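Helier Desk Grommets and Cable Covers

Home > Office fittings > Cable management > Grommets

Helier desk grommets line the cut edge of a cable hole and close it off when it isn't in use. Each grommet comes in two parts: a sleeve that pushes into the desktop and a cap with a slot for the cables. The cap turns, so the slot can face the wall, the monitor or the power board.

Sizes and colours

The standard grommet fits an 83 mm hole. Measure across the hole itself and not across the old cap, which will be wider. If your hole is oval or has been cut by hand, order the wide-rim version. It covers more of the surrounding desktop and hides small chips in the edge.

Colours are white, grey, black and beige. Grey is the closest match for most powder-coated desk frames. Colour can vary slightly between batches, so if you are fitting out a whole room we suggest ordering everything at once.

What's in the pack

1 sleeve
1 turning cap with cable slot
1 blank cap with no slot
3 adhesive pads for loose-fitting holes

Packs of 11 are available for offices and schools. Caps can also be bought separately under the Clalum spare parts range.

Fitting

Clear the desk and unplug anything that runs through the hole. Wipe the inside edge with a dry cloth. Push the sleeve in from above until the rim sits flat on the desktop, then feed the cables up through it from underneath. Large plugs go through first. Fit the cap last, with the cables in the slot, and press down until it clicks.

If the sleeve moves, take it out and put the pads on the outside wall, evenly spaced. Leave it overnight before you run cables through. Do not use silicone – it makes the sleeve very hard to remove later.

Suitable desktops

The sleeve suits tops from 18 mm to 33 mm thick. It works in laminate, solid timber and bamboo. For glass or stone tops, use the Rekine soft collar, sold separately. The collar has no rim and needs no pressure to fit.

Cleaning

Warm water and a little dish soap. The caps are safe on the top rack of the dishwasher. Avoid solvent cleaners, which dull the finish.
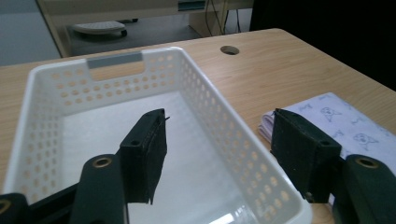

Customer reviews

Hanne Vestergaard: Bought two of the wide-rim ones for a desk with badly chipped holes and they cover the damage well. The slot is a bit tight if you have more than a couple of thick power cords. I ended up filing it out slightly. Would buy again, but a bigger slot would be good.

Reply from Helier: Thanks for the feedback. A cap with a double-width slot is due in December and will fit the sleeves you already have.

Delivery and returns

Orders placed before midday on a business day are sent the same day. Unfitted grommets can be returned in their original pack. We can't take back sleeves that have had adhesive pads applied.

Product code 1905. Prices include GST.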